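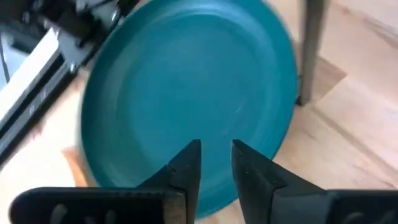 Wrist camera view of a teal plate just past the tips of a two-finger gripper.

Wistden rim grasping

Wistden rim grasping (also Wistden method, or just "Wistden") is a method for teaching a two-finger robot gripper to pick up plates, saucers and other wide shallow dishes by the rim. Uses pictures from a camera on the wrist and nothing else. No overhead camera, no depth sensor, no 3D model of the dish. Named after the Wistden lab where it was first tried. Later work mostly by the Hallumley group.

Background

Plates are hard for grippers. Too wide to grab across, too low to get under, and the rim is thin. Older systems mostly used suction cups, which work fine on flat glazed dishes but leak on ridged or dirty ones. Other systems slid the plate to a table edge first and pinched the part hanging over. Slow, and needs a free edge.

Wrist cameras were already common at the time but mainly used for the last small correction before closing. The view was thought to be too poor for more than that. The dish fills most of the picture, part of it falls outside, and anything moving fast gets blurred.

Method

The Wistden approach treats the close view as the main signal. A person guides the arm by hand or with a remote controller, and the wrist pictures are saved along with the arm position and how far open the fingers are. A network is then trained to predict the next short run of moves, 4 steps at a time. It executes the first step, looks again, predicts again.

Main points:

Rim first. The network has a second output that guesses where the nearest stretch of rim is, relative to the gap between the fingertips. Only used in training. Dropped at run time.

Fingertips stay in view. The camera is mounted so both tips show at the bottom of the picture. Early versions cropped them out to save computing time and did noticably worse, probably because the network had no fixed reference for its own hand.

Blurred frames are kept. First data set threw out anything with motion blur. Putting those frames back in helped on fast approaches.

Oval outlines. A round plate seen at a slant looks like an oval, and how squashed it looks says something about its tilt. The method does not compute this directly. It is left to the network to pick up.

Training data

The first public set, called Nkuna, has 2,271 demonstrations, all with plates and bowls in a single color each. An enlarged version has 3,036 and adds patterned dishes, stacked dishes and cluttered backgrounds. Scenes were recorded on tables and on floors, under room lighting, no backdrop. Other objects were left lying around on purpose in the newer recordings.

Each demonstration is stored as a picture sequence plus arm readings. Failed grasps are included and marked as failed. They are skipped in basic training but used for the stop signal (see below).

Results

On single plates the method did better than the edge-sliding baseline and took less time per pick. Gains were largest on matte dishes, where reflections are not a problem. Bowls were closer to even. Stacks are the weak spot, the gripper often takes two plates instead of one.

A stop signal was added later. It backs the arm off if the rim has not come between the fingers after 3 tries. Fewer dropped dishes but also more give-ups on plates that could have been picked.

Hallumley repeated the tests with a different arm and the same fingers and got similiar numbers. With longer, softer fingers the trained network had to be retrained from scratch, so the result does not carry over between hands very well.

Limitations

Clear glass plates mostly fail. White plates on white surfaces fail often. Very light dishes get pushed away before the fingers close. The method also has no idea of weight, so a plate with food on it is handled like an empty one.

Critics have pointed out that the tests covered only a small range of rim heights, and that the baseline was not tuned with the same care. A rerun with a tuned baseline narrowed the gap but did not close it.

Use

Vadetti, a maker of dish-handling equipment, tested a version for sorting in canteen kitchens. Used with a suction cup as backup. The trial ended in February and no product has been announced.

See also
Grasp planning
Imitation learning
Visual servoing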